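Residential Streets Deserve a Place in the Repair Budget

By Minttu Aaltonen

The Luma district maintains 21 residential streets, and its published schedule for the coming year lists 3 of them. The remainder are classed as low priority on the basis of traffic volume. That measure is inadequate, and the council should replace it before June.

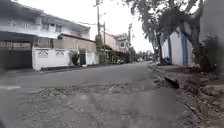

Broken asphalt and an open drain beside a residential street.

Traffic counts do not record the condition of a verge or the hazard an uncovered drain presents to a person on foot. The district received 2348 repair requests last year and closed 1252. Residents are entitled to know how the others were assessed, and drain covers should be funded separately from resurfacing.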